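Gravham Community Help > Arms and Grippers > Faults and Safety

Gripper reports "object held" when it has closed on nothing, arm finishes the place move anyway

Posted by phuthong_bench
Tags: gripper, false grasp, protective stop, kraft paper, dish rack

I maintain a tabletop cell with one arm and a two-finger gripper. The task is simple. A plastic cup stands on the table, the gripper takes it by the rim, lifts it, carries it to a wire dish rack at the other end of the table and sets it down. The table is white and is covered with brown kraft paper, which was added to give the overhead camera more contrast.

The fault is this. On some cycles the gripper closes beside the cup, or touches the rim and slips off, and the controller still receives "object held". The arm then lifts, travels to the rack and performs the whole release with nothing in the fingers. The cycle is logged as a success. I only noticed when the success rate in the log stopped matching the number of cups in the rack at the end of a run.

On two occasions the outcome was worse. The gripper had caught the edge of the paper together with the cup. The sheet lifted with it, the rack shifted, and the arm went into a protective stop with the fingers pressed against the wires. No damage to the arm. One peg on the rack was bent and I replaced it.

What I have checked so far:

Gripper firmware is current. Fingers open and close over the full stroke with no noise.
Force threshold is at 40 percent, the value that came with the Kendel driver package. I have not changed it.
Finger pads are the originals. They look slightly polished at the tips.
The log covers 3,468 cycles. I have no count of false grasps in it, as they are recorded as good ones.
Restarting the controller makes no difference.
The fault is more frequent late in a run, but I would not swear to that.

I would like to know whether this is a sensor fault in the gripper, in which case I will send it back, or something in the setup. I would also like to know whether it is safe to keep running in the meantime. The cell has no fence. It is a collaborative arm with speed limits set, and people do walk past it.

Reply by Mayuree Tanasarn

I doubt the gripper is faulty. I would leave it on the arm until you have gone through the points below.

Most electric two-finger grippers have no sensor that detects an object. They report "held" when the motor current rises above the threshold before the fingers reach the commanded end position. Anything that stops the fingers early will produce the signal. With a thin cup wall there is very little difference between "closed on a cup" and "closed on nothing", so the result depends heavily on what end position you command and how wide the tolerance is.

Start with the end position. Jog the gripper clear of the table, close it on air and read the reported width. Then put a cup wall between the fingers by hand, with the arm stopped and the gripper in manual mode at its lowest force, close again and read the width a second time. Repeat both readings several times and write them down. If the two groups of readings overlap, the held signal carries no information for this cup and no threshold will fix it. If they are separate, set the decision width between them and ignore the driver's own flag.

Next, check the zero. Finger zero can drift as the gripper warms up, which would agree with what you see late in a run. Take the air reading at the start of a run and again at the end. If it has moved, add a homing cycle to the program at whatever interval keeps it inside your tolerance. On our cell I home every 80 cycles. Yours may need it more often.

Third, do not decide on one reading. Check the width after closing, check it again at the top of the lift, and check it a third time above the rack before the release. A slipped rim usually shows up at the second check. If any of the three fails, the arm should stop where it is or retreat along the path it came by. It should not carry on to the rack. The present program goes through the placing motion on an unverified grasp, and I would treat that as the real defect, whatever the gripper turns out to be doing.

Fourth, the paper. A loose sheet under a rim grasp will be caught sooner or later if the fingers come down low enough. Tape it on all four sides, flat, with the tape lapping onto the table. Then raise the closing height. For a rim grasp the fingertips need to pass the rim by a few millimeters and no more. Many people teach the point too low because it feels more secure.

As to running in the meantime, I would not run it unattended. Speed limits reduce the energy of a contact with a person. They do nothing about a rack being dragged off a table edge or a sheet of paper being pulled across the work area. Clamp the rack to something that does not move, put a marked line on the floor at the reach of the arm, and keep somebody at the stop button until the checks are in.

One more point on the protective stops. When the arm has stopped with its fingers against the wires, do not clear the stop and resume. The program will try to complete the move with the rack in a position it knows nothing about. Open the gripper from the pendant, back the arm off by hand guiding, put the rack back against its reference and start from home.

Reply by kendel_user

Had the same with mine. Turned the force up to 80 and it went away. Try that first before you rewrite anything.

Reply by Mayuree Tanasarn

I would advise against that on a thin plastic cup. A higher threshold changes when the flag appears, so the false signals may well become fewer. It also squeezes the wall harder. If the wall folds, the fingers reach nearly the same width as they do on air, and you are back to the original fault with a damaged cup added. A higher gripping force also has to be looked at again in the risk assessment where people can reach the fingers. It is not a setting to change on its own.

Reply by prinelov_cells

Agree with the reply on widths. I will add something on approach angle, which was the cause in our case.

If the gripper comes to the rim at an angle, one finger can arrive first and push the cup before the other gets there. A light cup on paper slides easily. The fingers then close partly on the rim or beside it. From the log this looks exactly like a sensor fault. We spent two weeks exchanging gripper parts before anyone slowed the approach down and watched it from the side.

What we changed:

The last part of the descent is straight down, with no sideways component, at a quarter of the previous speed.
The program pauses above the rim before the descent so the camera can take a fresh position. Before this, it used a position taken while the arm was still moving.
The gripper opens wider than it needs to for the cup wall, then closes slowly until first contact and only then applies force.

Look at your lighting as well. On our table the cup throws a shadow on the paper, and the detector sometimes took the shadow as part of the cup. The grasp point then moved toward the shadow by enough to miss the rim. We found it by drawing the detected outline over the camera picture for every cycle and going through the ones with failed width checks. A second lamp on the other side cured most of it.

Our table at the pick position:
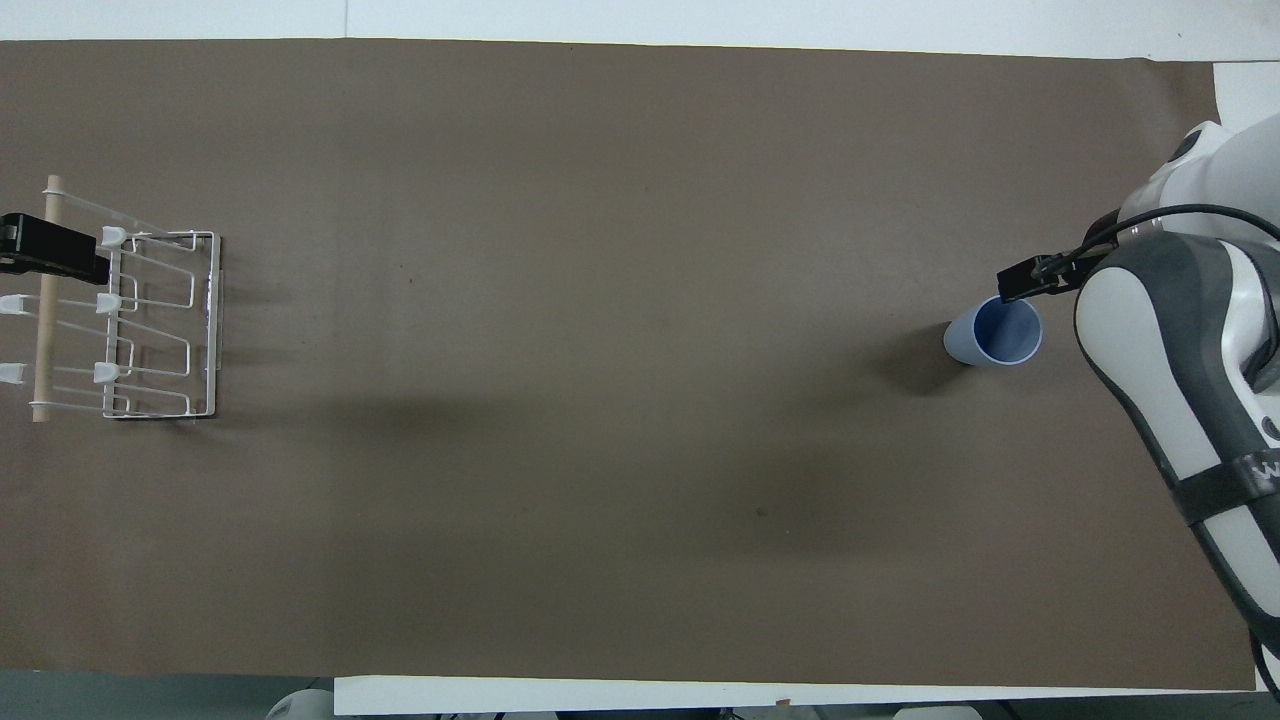 Gripper over the rim of the blue cup, rack at far left. Note the shadow on the paper, below and to the left of the cup.

When you teach a pose like this one, check the fingertips from table level as well. The view from above does not tell you how far they are below the rim, and the finger that is farther from the camera is the one that causes trouble.

The rack deserves the same attention. Ours is fixed to a wooden dowel, and the dowel is held with a clamp. If a clamp works loose, the program has no means of noticing. We now touch off against a fixed point on the rack at the start of each run, at low speed and low force, and refuse to start if the contact comes early or late. It takes less than a minute.

Also check where your cable goes when the wrist is turned for the release. A loop that is too short pulls on the gripper connector and can interrupt the signal for a moment. Some drivers hold the last known state when that happens. If the last state was "held", you will see "held" until the connection returns.

Follow-up by phuthong_bench, 10 May 2025

Results, in the order I did them.

Air and cup readings were separate when the gripper was cold. After a run of one hour the air reading had moved into the range of the cup readings. So the drift was real, and the threshold had no bearing on it. I have added homing and the air reading now stays where it should.

I put in the three width checks. The first supervised run after that was 40 cycles, and 4 of them failed at the top of the lift. All of those would have been logged as successes under the old program. I went through the recordings. In each one the cup had been pushed before the fingers closed, which agrees with what prinelov_cells described. The straight descent is now in, at reduced speed. I do not have enough cycles since then to give a rate.

Paper is taped on four sides. Rack is clamped. The cable was fine.

I left the force where it was. The worn pads are on order. The old log is marked as unusable for success rates, and the cell stays supervised until I have a full week without a stop.

I will keep the thread open until the pads are fitted.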